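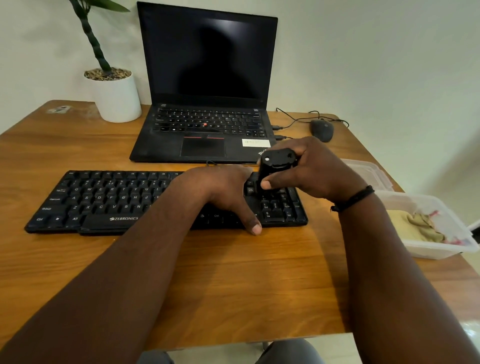

When do equipment requests for the arm have to be in? Before 27 Aug 2021, with a supplier quote attached, or they roll over to the May round.

Quick one on money, as the budget sheet closes soon and half the lines are still blank.

The Skerstead bench is getting its first arm. We looked at two - the Kingi and the Murkeo - and went with the Murkeo. Slower, but the controller is included and Drornau will service it on site. Kingi wanted a separate contract for that, paid up front. No thanks.

What still needs pricing:

Grippers. We have 4 on the list, want soft fingers on at least one pair. Cloths, cables and keyboards are hard going for rigid ones.
Spare finger pads. Order 200, they wear out fast and the unit price drops at that quantity.
Head camera mount plus one spare.
Desk clamps, 4 of them. Check your table thickness first please, the last lot didnt fit.

Lead time on the arm is 9 weeks from the signed order. Small parts come sooner but ship separately, so put freight on its own line. Last year it got buried under "misc" and we overspent.

Desk jobs are first in the plan: wiping down keyboards, putting things in boxes, tidying cables. Ordinary stuff, ordinary furniture. No special fixtures in the budget and we'd like to keep it that way.
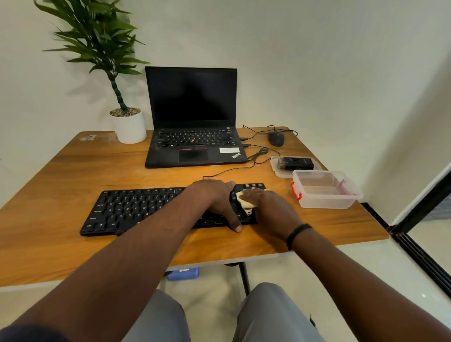
Wiping down the keyboard, cloth in the right hand.

Training - two places are paid for with the arm, more cost extra. Tell us now if you want one. Asking after the order is signed means a new quote and probaly a worse price.

Still open: insurance, and whether the old bench power supply is good enough. Drornau are sending the load figures. If they say no, thats another line, and it comes out of the gripper money.

Send quotes as PDFs, one per item, with your cost code in the subject line.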